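Home Blog Results My shoes About me Contact

The second half in Zamudio

Reading time: 4 minutes

I play basketball since I was eleven, but I never wrote about it before last winter. At the beginning this blog was for recipes and for complaining about trains. Now it seems I have more readers for the basketball than for the soup, so today it is basketball again.

On Saturday we travelled to Zamudio for the last away game before the break. Our team is called Gadent, after the firm that paid for the first shirts. The firm does not pay for anything any more, but we kept the name because the letters were already on the bags. We play in the lowest league of the region. There is one lower, but it is for people who want to have lunch together.

The opponent was Nivis. They are younger than us and they run. In the first game of the season they beat us at home so badly that I did not write a single word here, and some of you noticed. This time we had a plan. The plan was to walk the ball up the court, use the whole shot clock, and make them bored. Young players do not like to defend for a long time. They want to steal the ball and go.

It worked very well in the first quarter and quite well in the second. At half-time we were three points in front. I had two fouls and one good pass, which is more or less my usual first half.

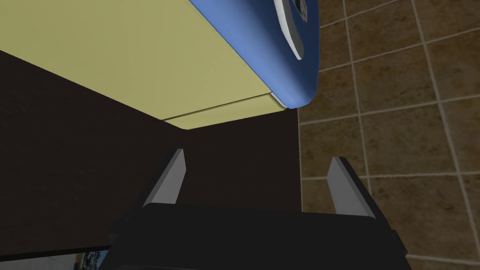
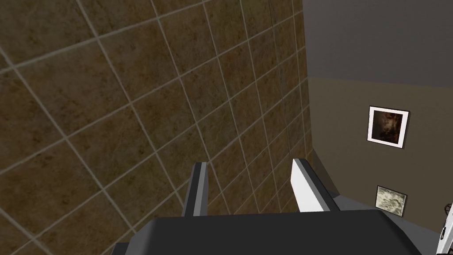
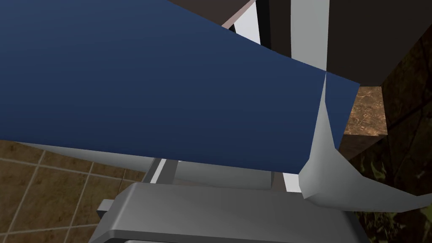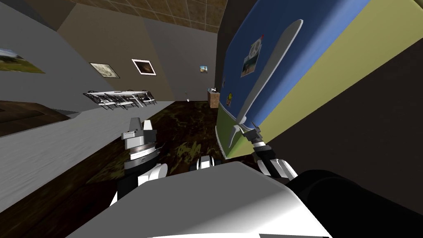 In the third quarter they changed to a zone defence, and here our problem starts. Against a zone you need someone who can shoot from far away. We have one such player, and he was at a wedding. The rest of us passed the ball around the outside like people who do not want to pay the bill. I took two shots from the corner. The first one touched the ring. About the second one I will say only that it came down on the other side of the backboard.

They caught us after four minutes and then they were in front. I think we stopped talking to each other, and for me this is always the first sign. When a team is doing well, you hear it: left, right, screen, mine. When it is going badly you hear only the shoes.

Our coach asked for a time-out and told us to send the ball inside, always inside, even if it was ugly. It was ugly. But we got free throws from it, and their tall centre had to sit down with his fourth foul. With one minute left the scores were level. I was on the bench by then — tired, I admit it — and I watched the last minute standing up with a towel in my mouth.

We had the last ball. Our captain went to the left, where he never goes, stopped, and put it in off the board with his wrong hand. They had still time for one long throw from their own half. It was straight, but too short. We won by two.

The sports hall has 300 seats and the attendance was not a problem for anyone. Still, the people who came made a good noise, and the Nivis players shook hands properly at the end, which I cannot say about every team this season. Their bar also has a very decent tortilla.

For those who follow my personal table: I keep all my points in a notebook, from my first adult season until now, and after this game I have 1,543. I scored four, all from free throws. I would like to retire with a rounder number, but I would need more than 100 games to reach the next one I like, and my left knee has another opinion.

About the knee, several of you have asked. I wear the Momimik sleeve now, the thick one. It keeps the joint warm and it slides down only when I sweat, so it slides down in every game. I have bought the smaller size and I will tell you next time if it is better. Please do not send me more exercises with the elastic band. I have them all already, and I do them while the kettle boils.

After the break we have two home games and then the cup, where we usually go out in the first round. Training is again at nine in the evening, because the handball people have taken our hour. If you live near and you can shoot from the corner, write to me. We have a free shirt, size L, and the letters on it are still quite good.

Contact | © Second Half Blog | Back to top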